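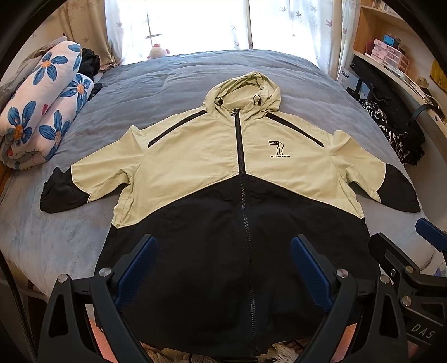
A fellow student who read our first draft wrote back that a windbreaker is the one thing in a closet that should never be folded, because it comes open again as soon as you let go of it, and that we would be better off buying a hook. We kept the comment because it is close to what most people on our floor told us when we started. This report is about whether it is true.

Folding and Storing Light Jackets in a Shared Dorm Room
Project report, Home and Textiles course, Cuypers Hall
Submitted 13th January

1. Background

The rooms in Cuypers Hall are doubles. Each student gets a bed, a desk, one drawer under the bed and half of a closet. The closet rail is 700 mm wide, so half of it does not go far once winter coats are on it. Most students also own at least one light jacket that they wear in spring and fall and on rainy days. These jackets usually end up on the back of the desk chair, on the floor of the closet, or pushed into the drawer in a ball.

Our question was simple: can a hooded zip-up jacket be folded so that it stays folded, takes up little room in the drawer, and can be worn straight out of the drawer without looking bad?

We picked this type of jacket because it is harder than a T-shirt. There is a hood, a stiff zipper, elastic at the cuffs and often a drawcord with toggles. Most folding guides we found stop at sweaters, or say to treat a jacket like a shirt.

2. Materials

The main jacket is a hooded windbreaker with FLYING YOUTH printed on the chest, pale yellow-green on top and black below. On our kitchen scale it weighed 489 g. The two colors were useful for us. They meet in a V that points down at the zipper, and when the jacket is laid out crooked the V is crooked too, so it works as a guide. The thin black stripes over the shoulders helped in the same way, since they should slant evenly to both sides.

We also used:

- a thinner rain jacket with no lining, from one of our own closets
- a fleece with a zipper and no hood, for comparison
- the underbed drawer in our room
- a fabric storage box sold under the name Ikar, which fits inside the drawer
- a tape measure and a phone timer

All the folding was done on a bed. We tried the desk first, but it is too narrow for a jacket with its sleeves out. A bed with the duvet pulled flat is wide enough, and the duvet keeps the jacket from sliding. It is softer than a table, so you can't press a crease in as firmly. We didn't mind that, because hard creases are not wanted in this kind of jacket anyway.

3. Laying out

Every method began with the same steps. We wrote them down after the first afternoon, when we got different results from each other and could not work out why.

Close the zipper all the way. A half-open zipper lets the two front panels shift and the hem ends up uneven.

Empty the pockets. We found a bus ticket, a lip balm and a key we had been looking for.

Put the jacket face up, with the zipper in a straight line from neck to hem. Smooth from the zipper out toward the side seams. Smoothing from the bottom up pushes air into the chest and makes a bubble under the hood.

Open the hood out above the neck and pull it gently at the sides. It will not lie completely flat and does not need to.

Put the toggles on top where you can see them. If they get under the fabric they make a lump, and the loop of cord can catch on the next thing in the drawer.

4. The methods

4.1 Method 1, the shirt fold

The jacket is turned face down. Each side is folded toward the middle with the sleeve laid back down along the body, then the hem is brought up to the shoulders. The hood is folded down last.

This made the flattest package of all. It also made a neat rectangle that looked good for a short time. The trouble was the hood, which is not held by anything. On the windbreaker it lifted as soon as we took our hands away. On the thin rain jacket it stayed down until the jacket was picked up. The fleece, having no hood, was fine.

4.2 Method 2, the hood pocket

The jacket stays face up. The sleeves are folded across the front, one over the other, so the cuffs lie near the opposite side seams. The sides are then brought in until the body is about as wide as the hood. From the hem the jacket is rolled upward, firmly, to the neck. The hood is then turned back over the roll, so that the roll sits inside it.

This is the method we had the highest hopes for. The hood stops being the problem and becomes the wrapper. The roll is thick, though - thicker than we expected on the windbreaker - and the zipper resists the first couple of turns. It helps to start with a flat fold of the hem, a hand wide, and then roll from there.

4.3 Method 3, the loose fold

The sleeves are folded in, the jacket is folded in half once across the middle, and it is placed in the fabric box with the hood on top. No rolling and no turning over. We included this one because it is what people will really do in a hurry.

5. Testing

Each folded jacket was put through three checks.

Drop check. We picked the package up by one end, carried it across the room and put it down on the bed. If it was still folded it passed.

Drawer check. The package went in the drawer with the other clothes and the drawer was opened and closed as usual for a week. At the end we looked at whether it had come open.

Wear check. The jacket was taken out and put on. We asked a person from the next room whether it looked creased. They were not told which method had been used.

We did not set up a lab test of creasing. We asked at the Zusska sewing workshop whether there was a simple way to measure creases, and were told that comparing by eye under a desk lamp was good enough for a project of this size.

6. Results

Method 1 failed the drop check with the windbreaker and with the rain jacket. It passed with the fleece. In the drawer it did better, because the clothes on both sides held it closed. On the wear check it left a visible line across the back and another across the hood. The line across the back had gone by the afternoon.

Method 2 passed the drop check with both hooded jackets. It could not be done with the fleece. It passed the drawer check every time we tried it. On the wear check the windbreaker looked rumpled around the hem and lower front, but with small soft creases and no sharp line. The person from the next room said it looked like a jacket that had been worn that day, and we counted that as a pass.

Method 3 failed the drop check with everything, which was expected. Inside the box it was fine. It left the least creasing of the three and took the most space.

On time, Method 3 was the fastest and Method 2 the slowest. The gap got smaller with practice. By the end of the week one of us could do Method 2 almost as quickly as Method 1, mainly because there is no turning over.

7. Discussion

The fellow student quoted at the start is right about the shirt fold. A windbreaker folded like a shirt does come open, and the hood is the first part to go. We don't think it follows that the jacket has to hang. In our room a hook would have to go on the closet door, and the housing rules do not allow screws. Stick-on hooks are allowed, and we tried one. It held the rain jacket and dropped the windbreaker during the night.

The cuffs gave more trouble than we had planned for. Elastic cuffs are thicker than the sleeve, and when both cuffs land in the same place they make a bump. In Method 2 the roll then comes out shaped like a cone. Laying one cuff slightly higher than the other fixed this.

We also disagreed about the zipper. One of us thinks the sides should be folded in so the zipper is in the exact center of the roll. The other finds it easier to have it a little off center, where the hands can push on either side of it. The results looked the same, so we leave this to the reader.

The box was a late addition and we are not sure it earned its place. It keeps a loosely folded jacket together, but it uses space in the drawer even when the jacket is being worn. For a student who wears a light jacket nearly every day in June it would be sitting there empty.

8. Problems and limits

We only had one windbreaker of this weight. A lined jacket would behave differently, and a down jacket should be left out of this altogether.

The week of drawer testing was in cold weather, when nobody was taking light jackets in and out much. The drawer was opened mostly for socks and sweaters.

Our first set of notes was lost when a laptop was replaced, so the times for the first afternoon are missing and we have not tried to guess them.

9. Recommendation for the room guide

The Prusora student housing office puts out a move-in guide that goes to more than 200 new residents. It has a page on closets and nothing on drawers. We have sent them the following text:

"Light jackets with a hood can be rolled and stored in the underbed drawer. Close the zipper, empty the pockets, fold the sleeves across the front, fold in the sides, roll from the hem up to the neck and turn the hood over the roll. Make sure the jacket is fully dry first."

The office replied that they would like a drawing to go with it. We are working on one now. The step with the hood is hard to draw, and so far it looks like a sleeping bag.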